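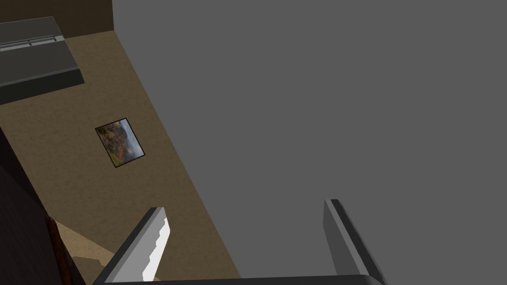 Vorführung eines Haushaltsroboters besuchen: So schauen Sie richtig hin

Eine Anleitung für Leute, die zu einem Tag der offenen Tür eingeladen sind und nicht nur mit einem Prospekt nach Hause gehen wollen. Geschrieben nach dem Besuch bei Pleris im Januar, wo ein Greifer in einer simulierten Wohnung Dinge vom Boden aufheben sollte. Auf der Einladung stand »Robotik zum Anfassen«. Anfassen durfte man die Maus.

Schritt 1: Vorher klären, was gezeigt wird

Fragen Sie schon bei der Anmeldung schriftlich nach, ob ein Gerät läuft, ein Video oder eine Simulation. Gegen Simulation ist nichts einzuwenden, jeder in der Branche arbeitet damit. Man muss es nur wissen, bevor man zwei Stunden im Zug sitzt. Mir wurde »eine Mischung« zugesagt, und das war großzügig formuliert.

Schritt 2: Einen Platz mit Blick auf die Greiferkamera suchen

Meist gibt es zwei Ansichten. Auf der großen Leinwand fährt der Roboter hübsch von außen gesehen durchs Zimmer, auf einem kleineren Monitor läuft das Bild vom Greifer. Setzen Sie sich vor den kleinen. Dort sieht man die beiden Finger weit offen von unten ins Bild ragen, am linken den hellen Belag, und dahinter das, womit die Software zurechtkommen muss: ein gerahmtes Landschaftsbild schräg auf dem Teppich und rechts daneben eine riesige graue Fläche ohne jede Struktur. Ob das eine Wand oder eine Platte sein sollte, konnte mir am Tisch keiner sagen.

Schritt 3: Nach dem Gegenstand fragen

Ein flacher Rahmen auf Teppich ist keine leichte Aufgabe. Die Finger müssen irgendwie unter die Kante oder von zwei Seiten an den Rand, und echter Teppich gibt nach, hat Flor und bremst. Mawuli Sowah, der die Vorführung leitete, nannte auf Nachfrage einen festen Reibwert für den ganzen Boden. Schreiben Sie solche Antworten mit. Fragen Sie auch:

Wie schwer ist der Gegenstand im Modell?
Darf er sich verbiegen oder ist er vollkommen starr?
Wer legt fest, wo er liegt, das Programm oder der Vorführer?

Schritt 4: Zahlen auseinandernehmen

Auf der Folie standen 310 Durchläufe und 190 erfolgreiche Griffe. Das klang im Vortrag besser als ausgerechnet, es sind nämlich rund 61 Prozent. Wichtiger ist aber, was als Erfolg zählt. Bei Pleris genügte es, wenn der Gegenstand den Boden verlassen hatte. Ablegen gehörte nicht dazu — beim Aufräumen wäre mir gerade das wichtig.

Schritt 5: Um eine Änderung bitten

Bitten Sie höflich, den Gegenstand zu drehen oder näher an ein Möbelstück zu rücken. Khrystyna-Mariia Hrynyshyn, die neben mir saß, tat das als Erste. Man bot ihr an, aus 11 vorbereiteten Startpositionen eine auszuwählen. Eine freie Position gehe »heute leider nicht«. Auch das ist eine Auskunft, man sollte sie nur nicht überhören.

Schritt 6: Den Ausblick getrennt notieren

Machen Sie auf dem Blatt einen Strich, sobald jemand von der Zukunft spricht. Bei mir steht darunter »serienreif 2032«, ohne Monat und ohne Preis. Über dem Strich steht, was gelaufen ist. Mischen Sie beides nicht, auch wenn der Kaffee gut ist.

Schritt 7: Nachfassen

Schicken Sie Ihre offenen Fragen innerhalb einer Woche per Mail und bitten Sie um ein ungeschnittenes Video vom echten Gerät, möglichst mit demselben Gegenstand. Meine Anfrage ist beantwortet worden, mit dem Prospekt als PDF. Stand 11. Februar 2023 warte ich noch auf das Video.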